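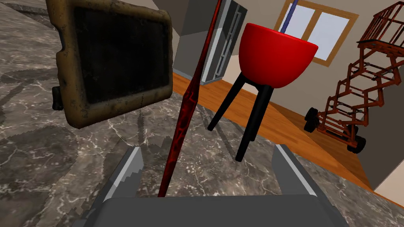 Courses > Household Economics > Part Two > Chapter 5: The Price of Keeping Things

Chapter 5
The Price of Keeping Things

In January the town of Vildale held its winter sale, and Gisela Albers bought a bread machine. She paid $50 for it, down from a price she couldn't remember but was sure had been insulting. By spring it had made four loaves. Her brother-in-law, Arne Mühlbauer, who has opinions on bread and on most other things, worked out that each loaf had cost her $12.50 before flour. Gisela told him the fifth would be cheaper. She was right, and she had also just stated the main idea of this chapter without having read it.

When we buy something that lasts, we tend to think of the price as the cost. The price is only the part of the cost that arrives with a receipt. The rest comes later, in small amounts, and usually under somebody else's name: electricity, repairs, the shelf it sits on, the bigger apartment you need for the shelf. Economists call the whole pile the cost of ownership. Your grandmother probably called it clutter.

Take the case of the Haberkorn household, which we will follow through the next three chapters whether they like it or not. The Haberkorns own a second refrigerator. It was free. A neighbor was moving to Pridska and offered it to anyone with a hand truck, and the Haberkorns had a hand truck, another free item. The refrigerator uses 945 kilowatt-hours a year, being of an age when insulation was considered a luxury. It holds mustard, a cake nobody has claimed, and drinks for a party planned for last summer. At the rates in Table 5.1, you can find out what the Haberkorns pay each year to keep their mustard cold. Do this before reading on. It is good practice, and it will improve your mood about your own kitchen.

There is a second cost that never shows up on any bill. Suppose the Haberkorns had $2,920 in savings and spent it on a new stove. They would have a stove. They would no longer have whatever else the money might have done, including sitting in the bank at Buruvness and growing at its famously unhurried pace. What you give up by choosing one thing over the next best thing is called opportunity cost, and we met it in Chapter 2, where most readers nodded politely and forgot it.

In Section 5.1 we separate costs that are already spent from costs you can still avoid. Gisela's $50 is in the first group, along with every gym membership paid in full. Section 5.2 takes up depreciation, or why your sofa is worth so much less than you think.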